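Plestia: household and shop-floor chores
Progress report to Barncombe, October

Sorry for the format, wanted this with you before the Sunday deadline. Figures are final, prose isn't.

Short version

You asked at the kickoff whether a two-armed machine can take over the small jobs at the back of a shop or under a kitchen sink. Still no. Closer on one of them than I expected to be, further off on another. Spending is on plan. One decision needed from you, see the end.

What we said we'd do

3 chores this period: towel folding, restocking a low shelf, and handling thin plastic bags (picking one up, opening it, getting it over a bin, hanging one up on a hook). Bags were in the proposal as the easy one. My wording, I'll own it. A grocery bag weighs next to nothing, everyone has a drawer full of them, and any kid can put one in a trash can. We budgeted the least time for it and it ate most of the period.

Towels

Mostly carried over from last time. Small hand towels on a clear table, folded in half and in half again, fine. Anything fresh from a basket, not fine. The policy can't find a corner in a heap and keeps grabbing a middle. We paused it when the bag work started going somewhere and I'd rather leave it paused than run both badly. Folding code is saved and documented, anyone could pick it up again in a day.

Shelf restocking

Boxes and cans, done to the level in the proposal. Moffat let us have their stock list so the items match what a small store carries. Full facing-up (labels to the front) works on boxes. Cans get turned but not always far enough. Soft packs like chips and pasta are off the list for now, same reason the bags are hard, see below. Moffat's feedback was that a clerk does this job while doing two others and answering the door, so a machine that does only this has to be cheap. Fair. Doesn't change the plan but should go in the final writeup.

Bags

Most of the report from here on. We broke the job into pieces:

Pick one bag off a pile.
Find the mouth.
Get both grippers on the rim and spread it.
Put it over the bin so it stays.
Separately, hang a bag by its handles.

Picking is easier than we thought. A gripper closing anywhere on a pile comes up with plastic nearly every time. Trouble is how much plastic. Bags that have been lying on each other cling, and two or more come up together. From the head camera a pair of clear bags looks a lot like one. We tried shaking, which helps, and a slow pull against the pile, which helps more. Neither is a fix.

Finding the mouth is the hard piece. See-through material, print showing from the wrong side, handles that look like creases and creases that look like handles. The early version would take hold of a bag very confidently by the bottom corners and try to open it. What got us moving was going after the colored trim. If the trim is in view the machine has something to aim at, and if it isn't, it now turns the bag over before trying anything else.
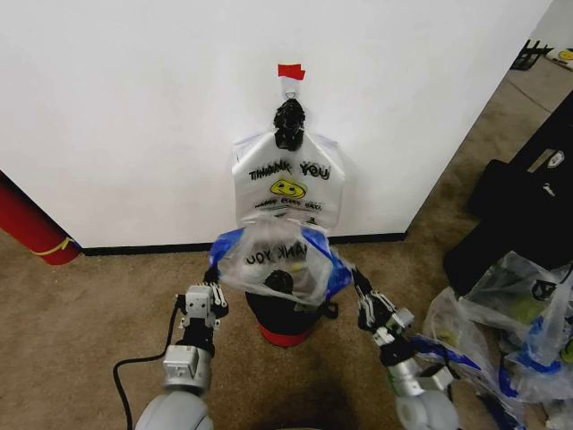
Bag work, Plestia. Both grippers on the blue trim, "THANK YOU" bag clipped up on the wall.

Spreading went better once we stopped pulling the arms apart at a fixed width. Too wide and the film stretches and slips out of the fingers, too narrow and the mouth folds shut again. The width is now set by feel from the finger motors. Crude. Good enough that I've stopped worrying about it.

Getting it over the rim is where the clock goes. One side catches, other side rides up. A person fixes this with a flick of the thumb without looking down. The machine has to let go, back off, look, come in again, and every time it lets go there's a chance the whole thing slides off. Recovery moves are now in the training set, we had left them out the first time round which was a mistake. Demonstrations where everything goes right teach the arms very little about what to do when a bag slips.

Numbers

200 attempts at the full sequence, pile to bin, with nobody stepping in. 21 finished clean, meaning one bag, right way up, rim covered all the way around, nothing on the floor that shouldn't be. I know how that looks. We scored strictly on purpose. A bag that is on but lopsided would pass in plenty of kitchens and we counted it as a fail. Didn't want to hand you a flattering number and then have to walk it back at the review.

Where the rest went, in order of how often: mouth not found, more than one bag picked, one side off the rim, dropped during regrasp. The first of these is well ahead of the others. If we only fix one thing it's that one.

No damage to the arms or the room. Plenty of torn bags.

Hanging

Added midway, at Moffat's suggestion, as their checkout has bags on a hook and somebody has to keep it stocked. Both handles have to be together before the bag goes up. If one is missed the bag hangs crooked and the next person pulls it down. Gathering the handles is something two grippers are reasonably suited to, one holds while the other collects. Threading them onto a small hook is the bit that fails. Fingers are thick, the hook is small, and at the last moment the gripper blocks the camera's view of both. A spot of tape on the wall over the hook helps keep track of where it is when we set up again.

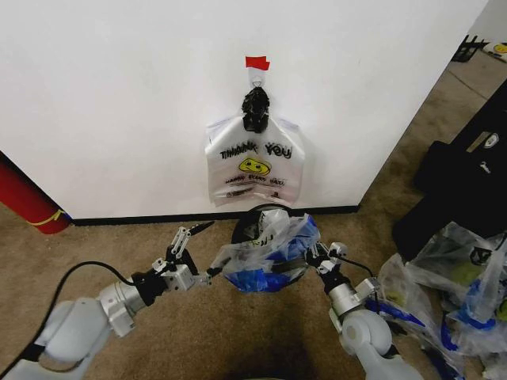 Same blind spot turns up in the bin task and in shelf work, so a fix would pay off more than once. A camera on each wrist is the obvious answer. Clutell quoted us for a pair with the mounts and the price is inside the equipment line. Lead time is the problem, they couldn't promise delivery before the period ends. Ordered anyway. If they're late we carry on with head view only and move the arm aside to look, which works and is slow.

I haven't put a success figure on hanging. Setup changed too often while we were working on it, hook height, kind of clip, where the pile sat. Any number would be mixing different jobs together. Will be fixed for the next round and you'll get a proper count then.

Speed

You asked for this specificaly. Far too slow for a shop. A person lines a bin while thinking about lunch. Ours takes long enough that you'd go do something else, which for a home might be ok. Nobody minds how long a dishwasher takes. I think that's the honest way to look at the home market for these machines over the next while, jobs that can be done slowly while you're out. But it has to be reliable to be left alone, and we are nowhere close to leaving it alone.

What surprised us

Carpet. The bin shifts when bumped on hard floor and stays put better on carpet, so results from the one don't carry over cleanly to the other. Everything in the numbers above is carpet. Needs a hard floor run before anyone quotes the figure.

Light. Afternoon sun through thin plastic changes what the camera sees more than we'd planned for. Blinds down for all counted attempts. A real kitchen won't have that so it's a limit and I'm listing it as one.

Cables. We lost time to cables snagging when an arm reaches low. Rerouted, better now, not solved.

Can it be called useful yet

My view, for what it's worth to you: on rigid things, yes, in narrow cases. On anything thin and floppy, no. A machine that gets a bag onto a bin a little over one time in ten makes more work than it saves. But the failures are bunched up in one or two places and that's a much nicer problem than failures all over the map. I'd go on with bags and drop towels.
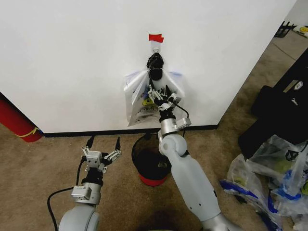
Wen-hsiung Kwan disagrees with dropping towels and asked for that to be on record. The argument, in short, is that bags and towels fail for the same reason, neither holds a shape, and a team that only works on bags will end up with tricks for bags. Going after the blue trim was given as the example: it's fast, it works, and it will be useless on a plain bag. Wen-hsiung would keep a small towel set running in the background as a check on whether what we learn carries over.

I think that's a good point and also that we don't have the hours. Have left both views in so you can weigh them. Possible middle way, run towels at the end of each month with whatever the bag policy has become, no tuning, just look. Cheap to do.

On the plain bag thing, agreed fully. Plain bags go into the mix from next week.

Budget

On plan overall. Under on travel, over on operator hours, teh two nearly cancel. Wrist cameras come out of equipment as above. Consumables line was a joke in the proposal and stays a joke, bags are cheap even at the rate we tear them.

Next period

Mouth finding with mixed bags, printed and plain.
Single pick from a clinging pile.
Hard floor run, same scoring.
Hanging with a fixed setup, counted.
Shelf work held where it is unless Moffat wants soft packs looked at.
Wrist cameras in when they turn up.

Needed from you

Yes or no on moving the towel hours over to bags. Reply by email is fine, doesn't need a call. We keep going on the current split until I hear.

Raw attempt log and scoring sheet in the shared folder, same place as last time.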